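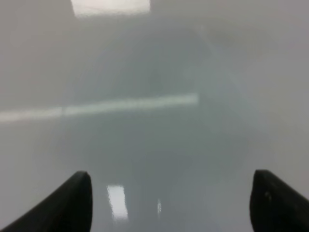 Listunent Mobile, Ostthorpe Site 14
Rooftop Cell Site Safety Checklist, with Comments
Inspection date: Sunday, August 12, 2018
Inspector: Aino Vuorinen

1. Access and roof edge
Roof hatch opens and latches. OK
Ladder anchors tight, no rust at the welds. OK
Guardrail complete on the street side. FAIL
Comment: One mid-rail is missing next to the cable tray. Temporary rope barrier in place. Keep crews off that side until the rail is replaced.

2. Radio frequency exposure
Warning sign at the hatch, readable. OK
Warning signs at sectors A and B. OK
Warning sign at sector C. FAIL
Comment: Sign faded. The lockout procedure on the door still lists the old carrier contact number. Personal monitor worn for the full visit, no alarm.

3. Power and grounding
Rectifier cabinet locked. OK
Ground bar connections tight. OK
Battery string, visual check. OK WITH COMMENT
Comment: Light corrosion on the negative terminal of the second string. The same item was noted in June. Clean and coat at next visit. Clearance in front of the cabinet is 600 mm against the 400 mm called for in the site plan.

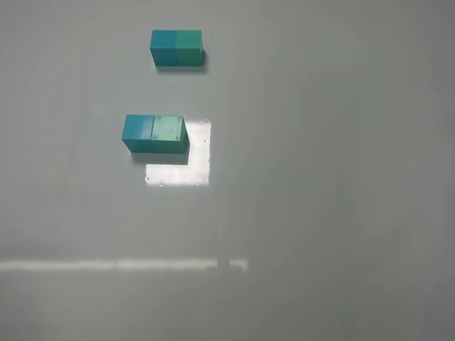 Shaimaa Slaoui replied that the June corrosion note was closed in the work order system without a part number, so the terminal may have been wiped down and left uncoated. She asked that item 3 stay open until Drumik sends the coating record.

4. Antennas and mounts
Sector mounts, bolts marked and unmoved. OK
Jumper cables secured. FAIL
Comment: Two ties broken on sector B. Replaced during the visit; recheck after the first high wind.
Microwave dish alignment. NOT CHECKED
Comment: Link was carrying live traffic for the Vukadinović building. Needs a scheduled window of roughly 15 minutes.

5. Fire and housekeeping
Extinguisher charged, tag current. OK
Cable entry sealed. OK
Shelter floor clear. OK

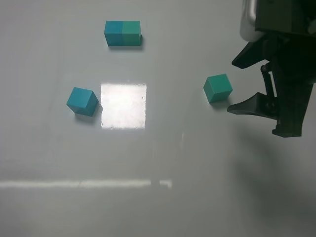
Teal blocks on a pale tabletop.

Open items: guardrail, sector C sign, door contact number, battery terminal, dish alignment.
Site may stay on air. Roof work on the street side is on hold.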